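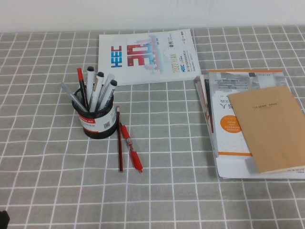
Thursday

Up at seven, porridge, no milk left so I made it with water. Gray outside all day and never fully light. I had the day off and had told myself it would go to the desk, and most of it did.

It's been bad since October. I stopped working at it and started putting things on it, and then I did my work on the bed with a pillow behind me, and my neck has been telling me about it. So after breakfast I took everything off the table and put it on the floor in the hall. Mail, two scarves, the box the lamp came in, a lot of chargers, the folder from Vitgate, a bowl. I shook the tablecloth out of the window. It's the gray one with the thin white lines that make squares. I had thought about leaving the table bare but the top has a ring on it from a plant pot and I don't want to look at that every day.

I didn't iron the cloth. I smoothed it with my hands and it still has creases, mostly on the side where I sit. Maybe they'll drop out. I spent a few minutes trying to get the lines to run parallel with the edge of the table and I'm not sure the table is square, because when one side is right the other side isn't. I went with the side I sit at.

Then the pens. I did these properly. I emptied the mesh holder and the two mugs and the pencil case and the drawer onto a sheet of newspaper and counted, as I've been saying for a year that I own too many. 63. I would have guessed half that. I sat on the floor with a pad of scrap paper and tried every one. Scribble, scribble, next one. 23 of them were dead, or so close to it that I had to press hard enough to mark the page underneath. Those went straight in the bag. Several were from Firkura, from when I worked there, and I don't know why I've carried them through two moves. They were never good pens. The ink came out in lumps when they were new.

One of the blue ones leaked on my thumb and it's still there after three washes.

The ones that work are in a shoebox for Yeshi to take to her after-school group, except what I kept out for myself. What I kept is this: the two silver-gray pens, the thin one with the red cap, and three of the white markers with the black caps. All of that is in the black mesh holder. I left out the pencil with the red and black stripes, and the red gel pen, because I'm going to be using those two all week on the reading packs and there's no sense in fishing for them every time. They can lie next to the holder.

The pencil I like a lot. The eraser on the end is still pale and clean because I never use the eraser on a pencil, I use a separate one, and now I can't find the separate one. It may have gone in the bag with the dead pens. I'm not going through the bag.

The markers won't stand up together. Whatever I do they lean away from each other and one of them ends up sticking out to the side. It's a round holder and it's wider than it needs to be for so few things. I thought about keeping more pens just so that it would be full and they'd hold each other up, and then I saw that this is how I got to 63.

The label is still on the holder, the white one with the red stripes and the Chinese writing. I tried to peel it. I got a nail under one corner and it felt like it would come off in bits and leave glue in the mesh, so I pressed it back down. It's been on there all this time and I've never minded it until I was sitting on the floor with nothing else to be annoyed at.

Lunch at half past twelve, the rest of the soup. It was better than on Tuesday. Toast with it, the end of the loaf. Wrote bread and milk on the back of my hand with one of the silver-gray pens as a further test.

After lunch the paper. This took much longer than the pens and was more boring. I made a pile for keeping, a pile for recycling, and a pile for things I'd have to read before I knew, and the third pile got big very quickly so I made a rule that I had to decide standing up. That helped. Threw out:

Kiton catalogs, all of them
the manual for the old heater
menus
the envelope things came in, over and over, why do I keep the envelopes
the Nomura warranty card for the rice cooker, which ran out long ago

Kept: the lease, tax things, the letter from the dentist, the Vitgate folder (not opened, I'll do it on the weekend), Mom's recipe for the beans, and the HEEC brochure.

I had the brochure in the recycling pile and took it out again. It's the white one with the big red and pink 30 on the cover and the blue letters, and the pale skyline behind with the pagodas. 2022 Xi'an down the side. I can't read the small writing and I have no use for it. But I like the cover, and it's a good clean thing to have at the back of a table. I put it up by the wall, turned sideways because it sat better that way. Then I straightened it and then I turned it back so it was a bit off. It can stay there for now. If I still haven't opened it by summer it can go.

Yeshi Gudeta came by at four for the shoebox. She'd said three and then there was something with the bus. She went through the box on the kitchen counter before she'd take it, testing them all over again on the back of her hand, which I told her I had already done. She put two back as not good enough for children. She's right that they were scratchy. She asked if the other markers were going as well and I said no, I'd kept those, and she looked at me and I said well, I use them. I don't use three. I'll give her one next time.

She stayed for tea, black because of the milk. We talked about her sister's apartment and whether it's worth her taking the one on the corner, which has the better kitchen but is 100 more a month and on the side with the bar. I said take the quiet one. She said her sister doesn't hear anything once she's asleep and never has. Then we talked about the group. She has the small ones on Mondays now and they go through pencils like chips, she says half of them come back chewed. She wanted my striped pencil too. I said no to that quite firmly.

She thought the table looked good. She said I should get a proper desk with drawers and I said the drawer was how this started.

Walked down with her to the bus and went on to the store. Bread, milk, onions, a bag of rice, dish soap. I had a voucher for 50 cents off the dish soap and forgot to hand it over, and remembered outside with the bags already on my arm. Didn't go back in. Cold coming home, I should have taken one of the scarves.

The scarves were still on the hall floor with the chargers and the lamp box. So I did the hall too, since I couldn't get my shoes off without stepping on it. Scarves on the hook. Lamp box flattened. The chargers I put in a freezer bag and wrote CHARGERS on it, and put the bag on the top shelf of the closet. I know which one is for the phone and that's the only one I need. The bowl I washed. I don't know what had been in it.

Dinner was rice and a fried egg and the onions done slowly until they were brown. I ate it at the kitchen counter, standing, because I didn't want to put a plate on the cloth on the first day. That rule will last until Saturday.

Then I sat down at the table and worked for a bit, for the first time in I don't know how long. Did the first two reading packs. Pencil first, all the way through, and then the red pen for what I was sure about. It's slower like that but I rub out less on their pages, and with no eraser that mattered tonight. The chair is too low. I'd forgotten that. I put the flat cushion on it and it was better, and with the lamp on the left I don't get the shadow of my hand on the page. My neck felt fine when I got up.

The second pack took nearly an hour on its own. Small handwriting and a lot of arrows. I wrote a note on the front asking for bigger writing, in bigger writing than I needed to.

Put the cap back on the red pen. I've lost a few that way, left them open overnight.

For tomorrow: buy an eraser. Ring the dentist before ten. Take the bag and the paper down, the bin goes out Friday morning and I missed it last week, so put it by the door tonight. Ask Yeshi if she wants the pencil case, it's empty now and the zipper still works. Packs three and four after work, and five if I'm home by six.

It's twenty to eleven. Bag is by the door. Going to bed.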